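Soporte > Coleccionistas > Incidencias de catálogo > Cromos deportivos

Escáner de cartas Mahawong: variantes mal identificadas y valores que no cuadran

2020-02-03 | Registro abierto por Amanuel Demissie

Estado: pendiente de proveedor
Afecta a: colección de hockey, serie Vutholm, base y paralelas
Prioridad: la pusieron ellos en «baja»; yo la habría puesto en otra

Descripción del problema

La aplicación reconoce al jugador y el año sin dificultad, pero asigna la paralela equivocada. De 77 cartas escaneadas, 46 salieron como «Vutholm Hielo» cuando son base corriente. La diferencia de precio estimado entre una y otra es grande, y el inventario me quedó valorado en una cantidad que ningún comprador con ojos pagaría. Según la publicidad, el reconocimiento de variantes está «resuelto». Resuelto no está.

Primera respuesta de soporte (Lise Perron)

Me piden limpiar la lente, actualizar a la última versión y repetir el escaneo con buena luz. Lo hice todo, aunque ya lo había hecho antes de escribir. Mismo resultado. También me sugieren sacar las cartas de la funda. En las que tengo en funda blanda, de acuerdo; las que están en cápsula rígida no las pienso abrir para complacer a un programa.

Segunda respuesta

Dice Perron que el fallo «podría deberse al fondo». Pregunté qué fondo recomiendan y me remitieron a una página de ayuda que habla de superficies «neutras» sin definir la palabra. En el foro de usuarios hay quien jura que el blanco va mejor y quien jura que el negro. Ninguno aporta pruebas, así que las hice yo. 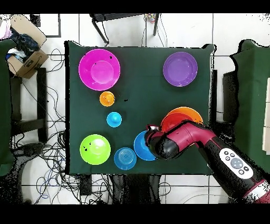
Repetí el lote con tres fondos distintos: cartulina blanca, cartulina negra y fieltro gris. Las paralelas mal asignadas fueron las mismas en los tres casos, carta por carta. Soporte insiste en que la culpa es de los reflejos y del color que rodea al cartón. Si hablamos de una tela verde oscuro como la de la foto, con un cuenco magenta y un vasito naranja encima, puedo aceptar que el color despiste a un programa; incluso el brillo blanco que se ve sobre el cuenco verde lima serviría para discutir sobre reflejos. Una carta sola sobre cartulina mate es otra cosa, y el error no se mueve.

Comprobación del número de catálogo

Theerawat Srisuk, usuario del foro, propuso introducir a mano el número del reverso. Funciona a medias. La ficha correcta aparece, pero al guardar vuelve a marcarse «Hielo». Eso ya no tiene que ver con la cámara. Sospecho que el catálogo tiene la base y la paralela enlazadas al mismo registro, y que lo de la lente y la luz es el guion que leen a todo el mundo.

Tercera respuesta (Zhiqiang Yin, segundo nivel)

Confirma que hay «una inconsistencia» en la importación de agosto, procedente del listado de Skostdale. No aclara a cuántas cartas afecta. Promete una corrección en la próxima carga de datos, sin fecha. Pregunté si las valoraciones ya guardadas se recalcularán solas y la respuesta fue «en principio sí». Lo dejo anotado tal cual.

Solución provisional

1. Exportar la colección antes de tocar nada.
2. Filtrar por «Vutholm Hielo» y comparar con el reverso: la paralela auténtica lleva una H detrás del número.
3. Cambiar la variante desde la vista de lista. Desde la ficha individual se pierde el cambio.
4. Desactivar la sincronización automática, o la siguiente la devuelve a su sitio equivocado.

Con este método he corregido 11 cartas y siguen bien tras reiniciar. Faltan las demás. No cierro la incidencia hasta ver la nueva carga, por mucho que el sistema me haya preguntado ya dos veces si el problema quedó solucionado.

Contacto: soporte de Mahawong | © 2020 Mahawong | Volver arriba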